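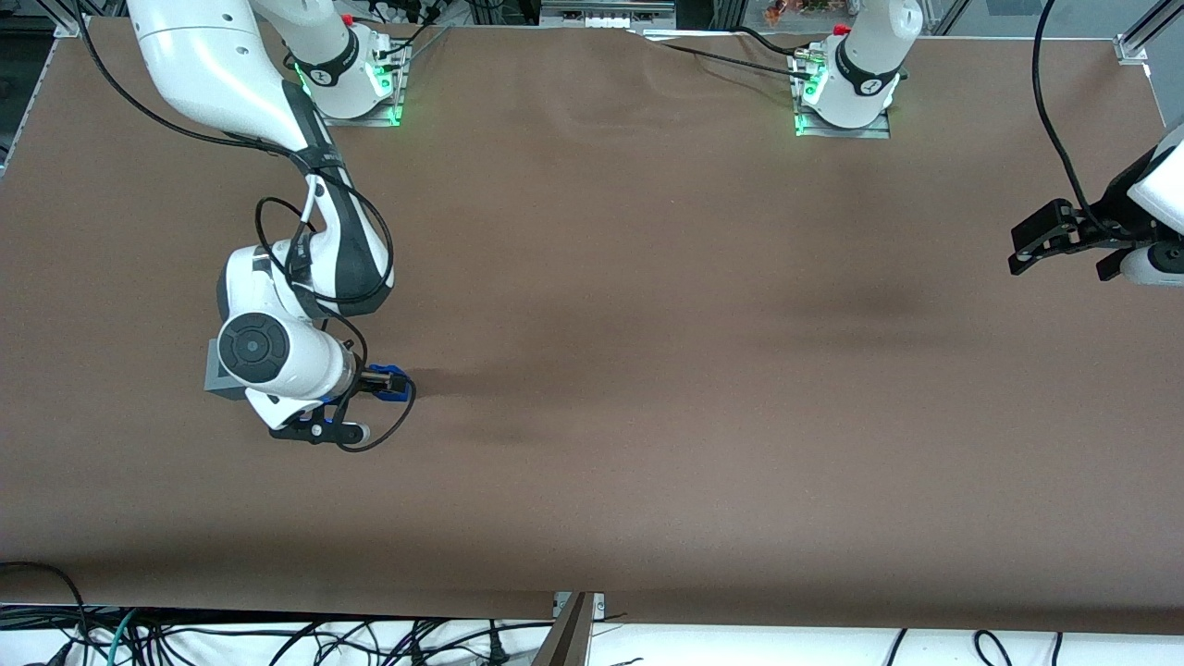
갈색으로 덮은 작업대, 안쪽 가장자리에 흰색 로봇 팔 두 대.

7월, 수요일 오전

Foulkes 만년필 피드 건. 지난번에 적어 둔 대로 잉크 끊김이 계속 재현되는지부터 다시 봤다. 필기 시작 후 A5 한 면을 채우기 전에 선이 가늘어지고, 펜을 잠깐 세워 두면 돌아온다. 닙을 바꿔도 똑같아서 닙 쪽은 일단 제외.

분해 순서는 평소대로. 컨버터 빼고, 미지근한 물에 그립부만 30분 담근 뒤 닙과 피드를 같이 당겨서 뺐다. 이번 것은 꽤 뻑뻑했다. 고무판으로 잡고 당겼는데도 두 번 미끄러짐. 히트건은 쓰지 않았다. 그립부가 레진이라 변색이 걱정되고, 예전에 Gretdale 펜 하나를 그렇게 해서 나사산 근처가 뿌옇게 된 적이 있다.

피드 상태: 잉크 홈 안쪽에 마른 잉크가 얇게 붙어 있음. 공기 홈은 깨끗함. 핀 사이에 섬유 같은 것이 한 가닥 끼어 있었는데 종이에서 올라온 것 같다. 황동 시트로 홈을 한 번 훑고 초음파 세척기에 넣었다. 세척액은 물에 중성세제 한 방울. 암모니아 희석액은 이번에는 안 씀.

세척 후 조립해서 Mumum 녹색 잉크로 시필. 한 면은 끝까지 갔다. 두 번째 면 중간에서 다시 가늘어짐. 처음보다 낫지만 해결은 아니다.

오전 메모 하나 더. 시필지를 바꾸지 말 것. 지난주에 내가 중간에 종이를 바꿔서 비교가 안 되는 기록이 생겼다. 서랍 두 번째 칸에 있는 줄 없는 종이로 통일한다.

오후

컨버터를 의심해 봤다. 같은 그립부에 카트리지를 꽂고 써 보니 세 면을 써도 멀쩡했다. 다시 컨버터로 돌리면 끊긴다. 컨버터 안을 보면 잉크가 뒤쪽 피스톤에 붙어서 앞으로 내려오지 않는다. 표면장력 문제로 보인다.

시도한 것:
- 컨버터 내부를 세제 푼 물로 여러 번 헹굼. 첫 면은 괜찮고 둘째 면 끝에서 끊김.
- 컨버터 안에 작은 스테인리스 볼을 하나 넣음. 네 면 연속으로 끊김 없음. 흔들면 달그락 소리가 난다.
- 피스톤 뒤쪽에 실리콘 그리스를 아주 조금. 움직임은 부드러워졌지만 흐름에는 영향 없음.

볼을 넣는 쪽으로 가도 될 것 같은데 소리를 싫어하는 손님이 있을 수 있다. Foulkes 주인에게는 전화로 먼저 물어보기로 함. 안 된다고 하면 다른 컨버터로 교체 견적.

Drindero 수성 롤러볼 리필 비교도 이어서 했다. 재고 목록 344번 줄에 있는 리필인데, 뚜껑을 열어 둔 채로 얼마나 버티는지가 궁금했다. 리필 18개를 꺼내서 반은 팁을 아래로, 반은 옆으로 눕혀 두었다. 10분 뒤에는 전부 첫 획부터 나왔다. 한 시간 뒤에는 눕혀 둔 쪽에서 첫 획이 비는 것이 나오기 시작했다. 아래로 세워 둔 쪽은 한 시간까지 문제없음. 다만 하나는 팁에 잉크가 맺혀서 종이에 점이 번졌다.

이 결과를 그대로 매장 안내문에 쓰기는 이르다. 오늘 작업실이 습한 편이었고 에어컨을 점심때 한 번 껐다 켰다. 건조한 날에 다시 해야 한다. 습도계 건전지도 갈아야 한다. 점심 전부터 화면이 흐렸다.

Chae-won Seo에게 전달할 것:
- 녹색 잉크 병 입구에 마른 잉크가 끼어서 뚜껑이 끝까지 안 잠긴다. 젖은 천으로 닦고 나사산까지 닦을 것. 내가 닦은 병은 뚜껑에 연필로 점을 찍어 두었다.
- 무광 레진 볼펜 몸통은 광택천으로 문지르지 말 것. 손이 닿는 부분만 반들거리게 된다. 마른 극세사천으로 가볍게만.
- Gretdale 볼펜 클립 나사는 왼쪽 상자 것이 맞다. 오른쪽 상자 나사는 길이가 조금 길어서 끝까지 조이면 안쪽 관을 누른다.

Gretdale 볼펜은 회전 기구가 헐거운 건으로 들어온 것. 몸통을 열어 보니 기구 자체는 마모가 거의 없고, 스프링이 한 번 펴졌다가 다시 끼워진 모양이었다. 새 스프링으로 바꾸니 정상. 리필 길이가 규격보다 짧은 것이 꽂혀 있어서 팁이 덜 나왔던 것도 같이 잡았다. 손님이 다른 회사 리필을 잘라 쓴 듯하다. 맞는 리필 하나 넣어서 포장함.

도금 부품은 손대지 않았다. 클립 끝에 작은 긁힘이 있는데 접수증에 이미 적혀 있다.

저녁 전에 Foulkes를 볼 넣은 상태로 다시 채워서 닙을 위로 세워 두었다. 내일 아침에 첫 획부터 나오는지 확인. 안 나오면 닙과 피드 사이 간격을 다시 봐야 한다. 조립할 때 닙이 조금 떠 있는 느낌이 있었는데 루페로는 확실하지 않았다.

남은 일: 습도계 건전지, 황동 시트 주문(얇은 것), 초음파 세척기 물 갈기, 롤러볼 리필 재시험.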